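Two Grippers, One Box: Final Report
Trivden project group, Cliltcombe

1. What we set out to do

Our assignment was to compare two sets of gripper fingers on a two-arm robot and recommend one to the next group. The first set, which we call the Fuchs fingers after the name on the drawing we inherited, is long and tapered. The second, Lureo, is wider, with a flat rubber pad. We had one semester and a budget that covered the rubber.

The test task was a two-handed carry. Both arms take hold of an open cardboard box, lift it clear of the table, hold it for 20 seconds and set it down. We picked this because it sounded easy. The report would be shorter if we had been right.

2. Setup

Both arms ran from the same controller, with a camera on each wrist. We drove the arms by hand for the first half of the project and replayed recorded motions for the second half. In total we logged 367 lifts. The controller also logged 3,172 warnings, most of them the same warning.

Cardboard was a poor choice of material for repeatable science. A box that has been squeezed by two robots for an afternoon is a different box by dinner. We swapped in a fresh one after every 20 lifts and wrote the lift number on the bottom, except in April, when we forgot.

3. Results

Fuchs was better at getting hold of things. The narrow tips slip behind a flap even when the approach is off by a finger's width, and our approaches usually were. Once in the air, though, the box tended to pivot around the tips, and the two arms would then politely disagree over which way was up.

Lureo held the box level and dented it less. It also needed a nearly perfect approach, and when it didn't get one it pushed the box across the table with great confidence. Replayed motions made this worse, as the recording had no idea the box had moved.

Adding a cloth to the box changed less than we expected. It mostly bothered the wrist cameras.

4. Recommendation

Use Fuchs for hand-driven work and Lureo for replay, if you can fix the starting position of the box. We would also like to see someone try Fuchs fingers with a strip of rubber near the tip. We ran out of rubber. Cable routing deserves an afternoon of its own before any data is taken, and the clips are in the second drawer.

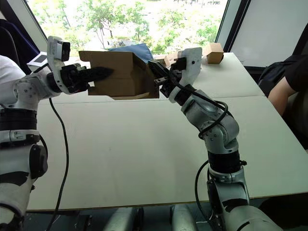
Figure 1. Two-arm carry with an open box and a blue cloth.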